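Titbridge CC – who opens the bowling next summer?

Club cricket > Second XI and friendlies

backfootpunch
27 Dec 2022

Right, I know it's the middle of winter and half of you are asleep under a cheese board, but I can't stop thinking about next season! With both our regular openers moving away we've got a new ball and no one to throw it to. I've been through the scorebook (twice, once for pleasure) and I reckon we're in better shape than people think.

My vote is for Oskari Hämäläinen to take it from the pavilion end. He only bowled first change last year but he hits the seam more than anyone we've had in ages, and that spell in June against Givov, eight overs on the trot up the hill, was the best thing I saw all summer. From the other end I'd go with Khamphan's lad, left arm over, raw as anything but properly quick.

Thoughts? Be kind, I'm excited.

slipcordon9
Love the enthusiasm and I'm with you on Oskari. Not on the lad though. He's quick, yes, but he went for plenty whenever the ball was hard and the field was up. Give him the old ball and a sweeper for another year and let him learn. I'd have Retno Mandagi opening every week. She gives you nothing to hit, and on our pitch that's worth more than pace.

backfootpunch
Retno is brilliant but she's brilliant in the middle overs! Take her out of there and who's tying it down when the ball goes soft? You'd be mending one hole by digging another.

MrsTea_and_Scones
Can I just say how lovely it is to have a cricket thread going at this time of year. No strong view on the bowling except that somebody please look after Oskari's knee.
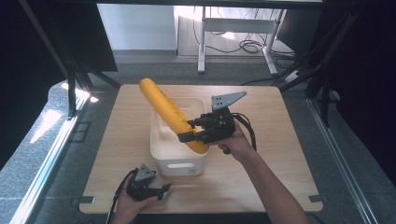
White tub, yellow thing, wooden board.

slipcordon9
The knee is a fair point. He can't do eight up the hill every week. Five and a rest, then bring him back for the tail.

longhop_larry
Reading this with great interest as a man who once opened the bowling for Isura thirds and got carted all over the park. You're all missing the pitch. Ours is slow, it's low, and by the end of June it's like bowling on a doormat. Why open with seam at all? Put a spinner on first. Batters at our level hate it, they've all come out ready to lean on a nice medium pacer and suddenly they've got to make their own pace. We did it for most of a season and it was enormous fun.

backfootpunch
Larry I adore this and I'd pay to watch it, but we've got one spinner and he works every other Saturday – so it's a plan for half a season at best.

longhop_larry
Half a season is nine matches. I'd take nine!
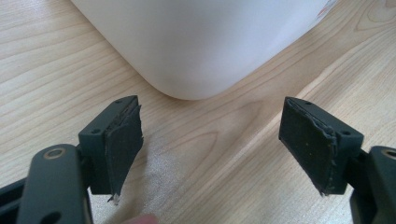
Retno Mandagi
Found this thread through my brother, hello all. For what it's worth I'd much rather have the new ball. I swing it both ways for the first few overs and get very little once the shine's gone, so the middle overs have always felt like making do. Happy to bowl wherever the captain wants me, but if you're asking, I'm asking too!

slipcordon9
Well there we are. I rest my case and I'm putting the kettle on.

backfootpunch
Fine, fine, I'm coming round. Oskari and Retno to start, the lad first change with the wind behind him, and Larry's spinner surprise kept for when we play Givov away. I still think the lad gets the new ball by the end of the summer though – he's grown about a foot and he's been going to indoor nets all winter.

longhop_larry
Are nets open to the rest of us? I've still got my boots.

MrsTea_and_Scones
They are, Larry. Sports hall, same time as last year, restarting after the school holidays. Bring indoor shoes, they won't let you on the floor in spikes.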